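Smoked Porter, Second Try

I brewed the smoked porter again on Tuesday night. The first batch was back in the spring and I never wrote it up because I didn't like it. It tasted like a wet campfire and I gave most of it away to people who said they liked that kind of thing. This one is better, so I'm putting the notes down before I lose the sheet of paper.

The idea came from a beer I had at Mornance, the little brewery out past the rail yard. They only put it on in November and it's usually gone in two weeks. It's called Astora. It's dark brown, not black, and the smoke is there when you lift the glass and then mostly goes away. There's some chocolate, a little dried fruit, and a dry finish. I asked at the bar what smoked malt they used and was told beechwood, and that there was less of it than I'd think. I had used a third of my grain bill in the spring. That explains the campfire.

This time I went down to 14 percent. The rest was pale malt, Munich, some brown malt, a small amount of crystal and a handful of chocolate malt for color. I bought everything at Varghese, which is still the only homebrew shop I can get to without taking the highway. They mill it for you but they mill it coarse, so I ask for a second pass. My efficiency has been steadier since I started doing that.
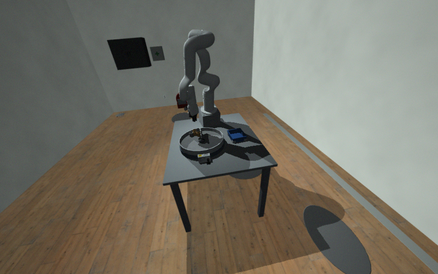
Mash was at 154 for an hour. I added a spoonful of gypsum out of habit and then remembered I had meant to switch to calcium chloride for dark beers. I left it alone. The water here is fairly soft and I doubt I'll taste it. Runoff was slow but it didn't stick. I collected a bit more than I planned and boiled an extra fifteen minutes to get back down.

Hops were one addition of Northern Brewer at sixty minutes and a small one of Fuggle at ten. I don't think you need late hops in this beer at all, but I had an open bag in the freezer and it wasn't going to last until the next bitter.

The yeast was an English dry yeast, one packet, sprinkled on at 64 degrees. In the spring I used a clean American strain and I think it left the smoke with nothing to sit next to. The English one leaves a little sweetness behind. It was going by the time I got up the next morning and the airlock was quiet by the weekend.

I have a new kettle, which I should mention. It's a Zulport, the 14 gallon one with the welded valve. I paid 388 dollars for it, and that is more than I've ever spent on a single piece of brewing gear. The old one was 109 and lasted me nine years, so I went back and forth on it for a while. The new one heats faster on the same burner and the volume marks on the inside match what I measured with a pitcher. The lid doesn't sit quite flat. I may bend it or I may just live with it.

The hydrometer sample at the end read 1.014, down from 1.058, so it should be a bit under six percent. The sample was warm and had no carbonation but the smoke was about where I wanted it. There was a slight ashy thing at the back that I'm hoping is just young beer. The brown malt does that and it tends to settle after a few weeks.

I'm bottling half and kegging half. The bottles will get a lower priming rate than the calculator suggests, because the last two dark beers came out fizzier than I like. If you've had the same problem, check the temperature you're entering. It wants the highest temperature the beer reached after fermentation and I had been putting in the temperature of the basement.

Changes for next time: drop the chocolate malt by half, skip the Fuggle, and try 2000 grams of Munich in place of the current amount to see if it fills in the middle. I'd also like to put a few bottles away for a year. I never manage to, but the smoke is supposed to fade slowly and I'd like to find out what's under it.

A plain bitter is next, probably with the rest of the English yeast.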